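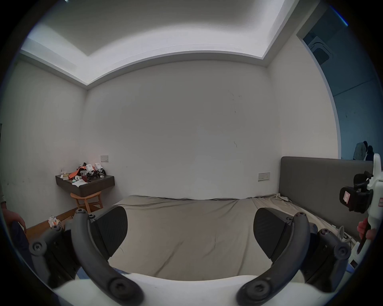
Page 2

Small Bedrooms: The Kerkley Flats

The bedroom on this page is in the Kerkley building, one of the older rental blocks we looked at for this series. Ama Ankrah has lived there since December and rents the flat from Saltov Property. The bed takes up the middle of the room, so most of the decisions were about what could go around it.

The bed
The sheet is a taupe gray, put on loose. Ankrah bought two of the same color so she would not have to think about matching. She does not use a bedspread in summer.

The headboard
Dark gray, upholstered, wide and padded. It came from Meroder and cost more than anything else in the room. She reads in bed most nights and wanted something to lean on. The delivery crew had to take it up the stairs on its side.

The switch plate
White, with small buttons, set low on the wall next to the headboard. It can be reached lying down – a detail several readers asked about after the last gallery.

The shelf
A dark gray floating shelf in the corner does the work of a nightstand. It holds a lot for its size. Ankrah had a regular nightstand in her last place and sold it before the move. With the shelf up off the floor she can get a broom underneath.

The ceiling
A tray ceiling with a stepped border and cove lighting along the edges. It was already in place when she signed the lease. The light is bright white, and she would have picked a warmer one. Saltov has said tenants may change the strips at their own cost, and an electrician quoted her some 3,000 for the job, so it has stayed as it is.

The walls
Plain white, with a few scuffs. She plans to touch them up before the lease is renewed and has asked the office for the name of the paint. Nothing is hung on the back wall for now. A print by a friend, Sakamoto, is at the framer's and may go there – or in the hall, depending on how it looks.

Costs
Headboard, with delivery: 1,797
Shelf, with brackets and fitting: 828

Page updated 2 July 2019

Next page: the kitchen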